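Why Does a Big Room Echo?

Have you ever shouted "HELLO!" in an empty gym and heard the room shout back? It feels like magic, but it's sound doing some very fast traveling!

Sound is a wiggle

When you clap, your hands give the air a shove. That shove bumps the air next to it, which bumps the air next to that, and on it goes until it reaches somebody's ear. We call this moving wiggle a sound wave.

Bouncing back

Sound waves bounce off hard things like concrete, brick and metal, a bit like a rubber ball. In a really big place the wave has a long trip to the wall and home again, so you hear your clap first and the bounce a moment later. If the bounce comes back as a separate sound, that's an echo. If lots of bounces arrive all mixed together, you get a long, swooshy sound called reverberation (say it: ree-ver-ber-AY-shun). Isn't that a great word?

Soft stuff eats sound

Curtains, carpets, pillows and even your winter coat soak up sound. The wiggling air gets lost in all those tiny fibers and runs out of energy. So your bedroom sounds cozy and a swimming pool sounds like a zoo!

Look up!

Ceilings matter too. A flat, hard ceiling sends sound straight back down, but one with bumps and ridges can scatter it in lots of directions. Next time you're in a big building, tip your head back and see what's up there. Is it smooth or wavy? Are there beams?

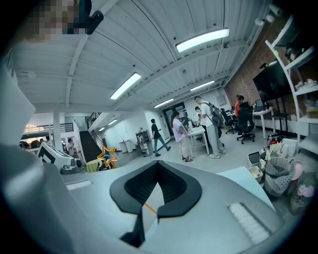 Try it yourself

Clap once in the bathroom. Now clap once inside a closet full of clothes. Which clap lasts longer? Then try the hallway, the garage and the backyard, and write down your loudest, longest and strangest clap. Ask a grown-up to guess the winner before you tell them!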